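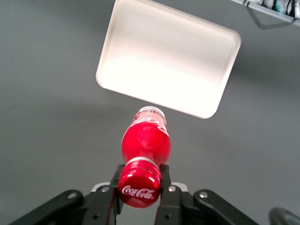
Serving Drinks, Unit 4: The Bottle and the Tray
Komstead evening course, room 11
Notes by Erasto Mwakyusa

Last week we practised with glasses only. Today we work with closed bottles and the small plain tray. Please read these notes before the practice and bring them with you.

1. The tray
Choose a tray with a raised rim. A low rim is enough for one or two bottles, but it will not stop a bottle which falls on its side. Wipe the tray on both faces. Many students forget the under face, and then it slips on the palm.

A light-coloured tray shows every mark, so look at it from the side, near the window, before you use it.

2. The bottle
The curved bottle, such as the Coca-Cola one, is narrow in some places and wide in others. Take it at the narrow part below the swelling. Your fingers should close without pressing. If you must squeeze, your hand is too high.

A bottle stands on the tray on its base, with the cap on top. When we pack the crates at Brudley, some bottles come to us cap down. Turn each one over slowly with two hands and let it stand for 30 seconds before anybody opens it.

3. Placing
Put the first bottle in the centre of the tray, over your palm. The second goes close to your body. When you take bottles away, take the outer one first.
Turn the name towards the guest. If there is a name on the cap also, do not worry about its direction.

4. Practice in pairs
One person carries, the other person watches the elbow. Walk to the door and back, then change. The carrier should look forward and not at the bottle. I know this is difficult in the beginning.

For next time: read pages 48 to 52 in the Sheehan booklet. The group from Futham will join us, so please come early to move the tables.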